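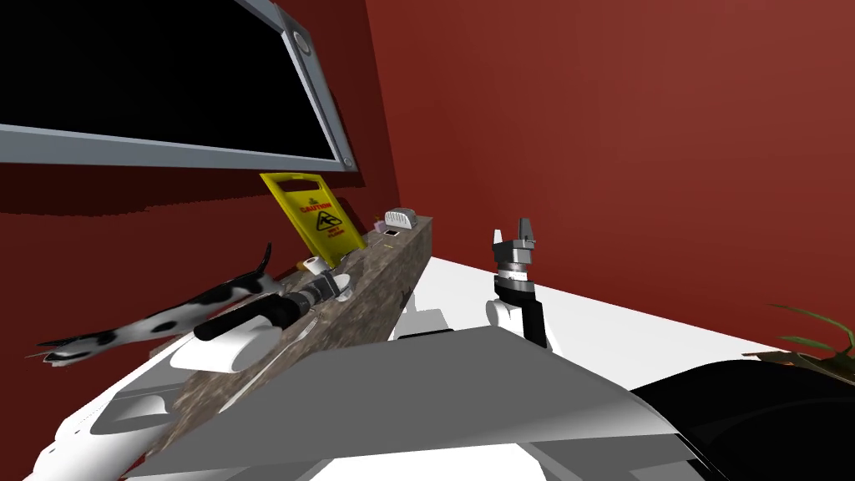
Opening: what the talk covers

Speaker notes by Willy De Graaf
Fri 25 June

Thank the hosts. Mention the handout is at the back table and that slides go up on the Hidard members' page afterward.

Start with the problem. Most people choose a wall color from a paper card two inches wide, under store lighting, on a Saturday. Then they paint four walls with it and wonder why it looks like a different color. The talk is about how strong colors behave in ordinary rooms, mainly reds, and how to test them before buying more than a sample pot.

Say up front that I paint houses for a living and have no training in color science. What I have is a notebook. It covers 74 rooms, going back to when I worked for Wollholm, and I started it so I could stop having the same argument with customers.

Slide 2. Why red is the hard one

Red covers badly. Many red pigments are fairly transparent, so the coat underneath shows through and you get patches. A white or cream wall painted red in two coats will almost always look uneven in raking light. People think they bought bad paint. Usually they needed a tinted undercoat.

Deep reds also change a lot with the bulb. Under a warm bulb they go toward orange and brick. Under a cool one they go toward plum or brown. North light in winter makes them look nearly black in the corners.

Two walls painted from the same can will look like two colors where they meet. One faces the window and the other doesn't. Customers call about this more than anything else. Ask for hands: who has had this happen at home? Wait for it.

Slide 3. Undercoat

Gray works better than pink under most deep reds. I know pink sounds right. Ask the counter for a mid gray primer and show them the red chip. A good counter will have a chart that matches gray depth to the top color.

With a gray undercoat I plan on two top coats. Without it I have gone as high as five, and the customer paid for three of those and I paid for the rest. Tell the Bosman Street story here if time allows -- dining room, landlord cream, no primer, finished at ten at night. Keep it under a minute.

Let each coat dry fully. Red that is recoated too soon pulls up on the roller and leaves dark bands at the overlap. You can't sand those out easily. You have to let it cure and go again.

Slide 4. Sheen

Flat hides bumps but marks if you brush against it. Dark flat red shows every scuff as a pale line. Satin wipes clean but shows roller marks and any patch where the drywall was filled. Eggshell is where I usually end up for living rooms.

For kitchens I go to satin and spend longer on the wall prep. Fill, sand, wipe, prime, then look along the wall with a work light held flat against it. If you see it with the light, you will see it with the paint.

Do not touch up a deep color after a month. The touch-up will show. Paint the whole wall corner to corner.

Slide 5. What sits next to it

Counters, floors and large dark objects all change how the wall reads. A speckled counter is useful because it already has several colors in it. Pull the least obvious one and try it for trim. Brown and gray specks will both sit well with red, and a bright white often won't. Bright white trim next to deep red makes the wall look darker and makes every wobble in your cutting-in line easy to see.

A television that is switched off is a big dark rectangle. On a pale wall it is the first thing you notice. On a dark wall it settles down a good deal, and that is one decent argument for strong color behind a screen. Gloss paint behind a screen is a mistake, as it picks up glare from the lamps across the room.

Floors reflect upward. A red wall over a yellow oak floor gets warmer in the bottom third. A red wall over gray tile stays closer to the card.

Slide 6. How to test

Go slowly on this slide. People write it down.

Buy the sample pot. Paint a large piece of card, two coats, right out to the edges. Do not paint test squares on the wall. They dry with a ridge, and the old color around them throws your eye off.

Move the card around the room. Put it next to the window, opposite the window, and in the darkest corner. Look at it in the morning, mid afternoon, and at night with the lamps you really use.

Leave it up for a week. If you are still looking at it on the last day and liking it, buy the paint. If you have stopped noticing it, that is fine too.

Damian Trummer uses two cards taped into an inside corner, like an open book. I have taken this up and it is better than my method. It shows you how much lighter and darker the same paint will go on two adjoining walls. Bring the pair I made and pass them around.

Slide 7. Numbers from the notebook

Keep this short. Of the 74 rooms, 8 were repainted within a year because the customer couldn't live with the color. Most of those had been chosen from the small card only. I don't claim this proves anything, but I stopped quoting for deep colors without a test card after I added it up.

Cost for the last red room I did, materials only, was $261. That included gray primer, top coat, filler, tape and a new roller sleeve. Cheap sleeves shed, and lint shows in dark paint, so don't save money there.

If somebody asks about brands, say I buy from whoever is nearest and has the tint base in stock. For deep reds you need the deep or clear base. The white base can't take enough colorant. Check the lid before you leave the store.

Slide 8. Going back to a light color

Somebody always asks, so it gets a slide.

Wash the wall first. Scuff it lightly. Use a stain-blocking primer, since some reds will bleed into a water-based white and turn it pink. One coat of primer is normally enough, but check in daylight the next day. If you see pink, prime again before any top coat goes on. Extra coats of white on top won't fix a bleed.

Take the outlet covers off. Red left in the gap around an outlet shows up for years.

Questions

Likely ones:

Can you paint only one wall red? Yes. Pick the wall you see when you walk in, or the one behind the sofa. Stop the color at an inside corner, never an outside one.

Does red make a room smaller? It makes it darker. With enough lamps I don't find it feels smaller. Put lamps low and spread them out.

What about the ceiling? Leave it off-white. If the room is tall, a warm gray is worth trying.

How long does it take to fade? Depends on sun. The wall across from a south window goes first. In May I went back to a hallway at the Sevon apartments that I did years ago, and you could see where the pictures had been.

End by reminding people to take a card and a brush from the box. The next meeting's speaker is on wallpaper removal.

This site uses cookies to remember your preferences. Accept / Manage settings

Contact | Copyright Hidard Home Painting Club | Back to top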